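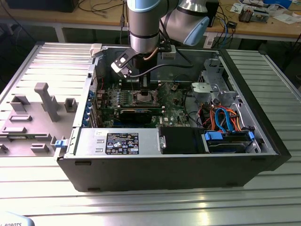 3.2 Returns, trial periods and what people told us about sleep

We now come to the part of the study that took us longest, and which (we admit) we enjoyed the most: what happens once a boxed mattress has been bought online and somebody has to decide whether to keep it. Our sample was made up of 1,897 households who had ordered from one of three sellers, Rullance, Tusex and Brallent, all of whom deliver to the door and all of whom allow a trial at home. Of these, 1,606 kept the mattress and were still sleeping on it when we wrote to them in November. The remaining 291 had sent it back or given it away under the seller's scheme.

We had expected firmness to be the great dividing line, as it is in so much of the earlier work, and it did matter, particularly to couples of rather different weights. But the free-text answers kept bringing us back to the bed underneath. A good many people had put a new foam mattress on an old sprung divan, or on slats set far apart, and then described a dip or a roll towards the middle that they quite naturally blamed on the mattress. In all, 331 households mentioned the base without being asked about it, and we were so struck by this that we went back and added a question on slat spacing to the second form.

The second form also asked people to press the mattress by hand in the morning and again before bed, and to mark how quickly it rose. We know this is a homely sort of test! It was borrowed from the Chávez comfort diary, which has the merit of being short enough to fill in over breakfast, and we changed only the wording of two items. Answers were given on a scale running from one to 13, and we kept the odd top figure so that our results could be set beside those from earlier diaries.

Figure 2. Gripper above the memory slots of an opened Dell tower.
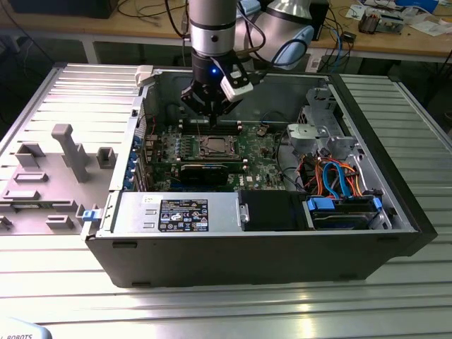 3.3 The first fortnight

Foam that has been packed flat and rolled needs time to open out, and so, we suspect, does the sleeper. Scores in the first few nights were all over the place, with some people delighted and others writing at length about the smell. By the end of the second week the diaries had settled down a good deal, and for most households the score changed very little after that. We would gently suggest that sellers ask for opinions a little later than they do at present, and that they put a line about bed bases somewhere a buyer will see it before paying.

3 comments

Slats! We had the same trouble and bought a whole new mattress before looking underneath.

Was the smell question split by season? Windows shut in November must make a difference.

Lovely readable paper, thank you. Is the second form available anywhere?

Shared 13 times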